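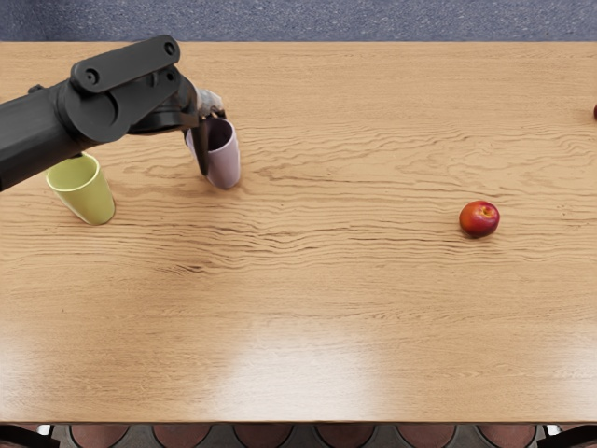 *Bras noir et gobelet rose lavande sur une table en bois clair. Image de synthèse.*

# Gardons nos jotines, mais cessons d'en attendre la fortune

Chaque fois que je passe au marché de Drusthorpe, quelqu'un finit par me prendre par le coude pour m'annoncer que la jotine va monter. Je l'aime bien, cette petite monnaie locale, je paie mon pain avec depuis le premier hiver et j'en ai toujours quelques coupures pliées dans la poche de mon manteau (la verte surtout, celle avec le pont, que je trouve très réussie). Alors j'écoute, je souris, et je rentre chez moi un peu inquiète.

Car enfin, une jotine vaut un euro. C'est écrit dans la charte, et c'était tout l'intérêt de la chose : un billet qui reste dans la vallée, qui va du boulanger au maraîcher, puis du maraîcher au garage de Reltlow. Depuis janvier, pourtant, on me parle de « réévaluation », d'un taux nouveau qui serait déjà décidé et qu'on tiendrait secret. J'ai lu un message, recopié je ne sais combien de fois, qui promettait 3 euros pour une jotine à qui saurait patienter. Une voisine en a mis 3000 de côté dans une boîte à gâteaux – ses économies, pas de l'argent de poche.

Je ne veux gronder personne. Quand les prix grimpent et que le livret rapporte trois fois rien, on a le droit de rêver un peu, et je rêve moi aussi, devant les vitrines des agences immobilières par exemple. Mais il faut bien que quelqu'un paie la différence, et je voudrais qu'on me dise qui. Le fonds de garantie contient un euro par jotine émise, et pas un centime de plus. Au dernier relevé affiché à la mairie, 3273 jotines avaient été échangées dans le trimestre ; 943 seulement étaient repassées par les caisses des commerçants. Le reste dort, je le crains, dans d'autres boîtes à gâteaux.

La librairie Iyer, qui les acceptait avec tant d'entrain au début, n'en voit presque plus. Quel dommage ! Une monnaie comme celle-là n'a de sens que si on s'en débarrasse volontiers, pour un roman, un kilo de poires, une chambre à air.

J'aimerais donc que l'association réponde enfin aux rumeurs, clairement, sur une affiche collée à côté du relevé. Et à ma voisine, que j'embrasse, je propose d'aller déjeuner à Reltlow. C'est elle qui invite, en jotines, et je m'occupe du café.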